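Jastico brings wire ornament range to Drornach showroom

Wednesday, December 25, 2019

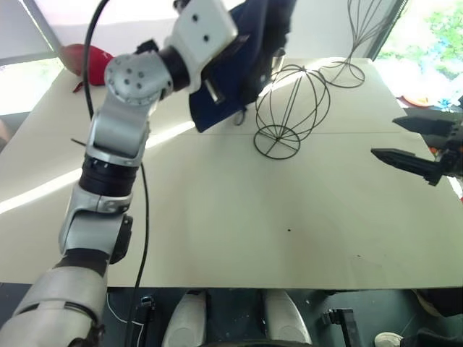 Homeware supplier Jastico has added a line of decorative wire forms to its Drornach showroom. The range, sold under the name Jida, is intended for shelves, sideboards and table centres, and is supplied without any covering or filling. Two outlines make up the first release, a globe and a tall teardrop, both in black. On the globe the thin curved wires run like meridians and meet at the top and bottom, with a ring at the base on which the piece stands. The teardrop is drawn in open loops and is meant to be placed behind the globe when the two are shown together, as on the pale tabletop used for the display.

The forms are made by Kushnir, which has supplied Jastico with storage baskets since June. The opening order is for 500 pieces, of which 389 have been delivered to the Drornach store. The remainder will go straight to stockists in the new year.

Each piece is packed singly in a carton with a folded paper insert at the top and bottom. Jastico asks stockists to lift the forms by the base and to keep cartons upright. Stacks should be no more than 5 cartons high. Wires bent in transit should not be straightened by hand, as this can crack the finish at the joints, and damaged pieces may be returned within 15 days of delivery.

For cleaning, the care sheet recommends a dry, soft cloth drawn along each wire from top to bottom. Sprays and abrasive pads are not advised. The forms are for indoor use only and should not be hung or used as candle holders.

The care sheet also advises a plain, light surface under the pieces, where the lines of the wire are easiest to read. Patterned cloths and dark timber are listed as less suitable.

A smaller globe is in preparation. Jastico has not set a date for its release, and prices for the present range are available from the showroom on request.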